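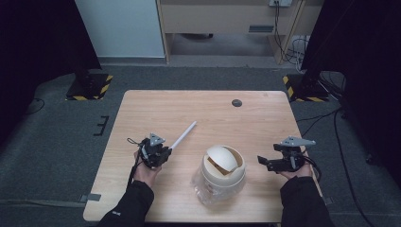
How often does a small desktop trash bin need to be emptied?

In our study, a bin used by one person at a desk was full after two working days. When two people shared it, it usually had to be emptied every evening.

Desk Waste and the Small Swing-Top Bin
Student project report, Guilan Jiang
Submitted 19th January

1. Background

Most desks in our department have no bin of their own. There is one large bin by the door, and small waste such as wrappers, tape ends and tissues tends to stay on the desk until someone clears up. The project looked at whether a small bin with a swing lid, kept on the tabletop, changes this.

2. Materials

I compared two bins. The Stamier has a clear body and holds 650 ml. The Dotorov is opaque and holds 2000 ml. Both have a lid with a flap that tips when something is pushed against it. Liners were small bags from Storix, cut down to fit the Stamier.

3. Method

Each bin was placed on 6 desks in turn. People were asked to use it as they liked and to write down when they emptied it. At the end of the day I picked up whatever was left on the desk and sorted it into plastic film, paper and other.

4. Results

Over the whole project 276 items were collected. Plastic film was the largest group. It is light but it springs back after being pushed in, so the smaller bin filled up sooner than its volume suggests. Folding the film flat before putting it in helped, although few people did this without being asked.

The flap was the main complaint. With the bin nearly full, waste pressed against it from the inside and it stayed tilted – two people took the lid off and did not put it back. The larger bin had less of this problem but took up space next to the keyboard, and on three desks it was moved to the floor.

The clear body was useful. Users of the Stamier emptied it before it overflowed more often than users of the Dotorov, who had to lift the lid to check.

5. Limits

The desks were all in one room. Cao (the course handout, section on small samples) recommends a second round with the order of the bins reversed, and there was no time for that in January.

6. Next steps

Repeat with a clear bin of the larger size. Weigh the waste as well as counting it.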